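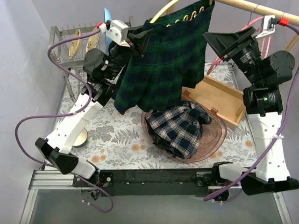 Garments hanging above the table, with a skirt among them.

Grament, the menswear and womenswear wholesaler, enters the autumn buying season with a smaller range and a longer order book. Its head of sales, interviewed on 27 April 2018, described the position as "steady, and better than we had planned for in January".

Orders for tailored skirts and light coats rose 9 per cent over the spring, while knitwear was flat. "Shops are buying closer to the season," the head of sales said. "They want to see what sells before they commit, and we have had to change our delivery dates to suit them."

The company now offers 3 delivery windows for each collection. Independent shops may also place repeat orders within 14 days of the first delivery, an arrangement first tried with Altier, its occasionwear label.

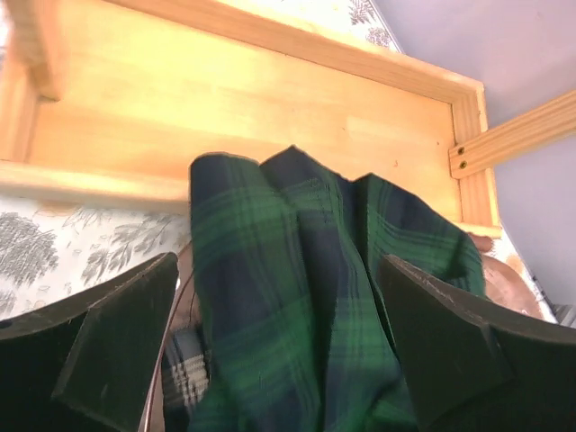 What is the smallest order an independent shop can place?
The minimum is 30 pieces for each label, and sizes may be mixed.

On prices, the head of sales was cautious. Wool costs have gone up, and Grament expects to pass on part of the increase in the coats range. Manik, the younger and cheaper label, will be held at last year's prices. "That customer notices every pound," the head of sales said. "We would sooner take a lower margin for one season than lose the rail space."

Noh, the menswear line, is to be offered to department stores for the first time. Talks are at an early stage and no accounts have been confirmed. The head of sales said that the fit of the trousers had been revised following comments from stockists, and that the shirts would remain as they are.

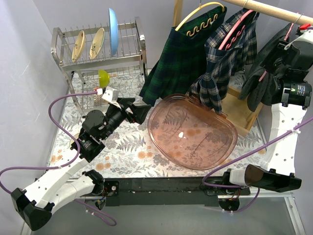
Tabletop with a fern and flower cloth, and plates in the rack.

Order books for all labels remain open, and stockists should apply through their usual sales office.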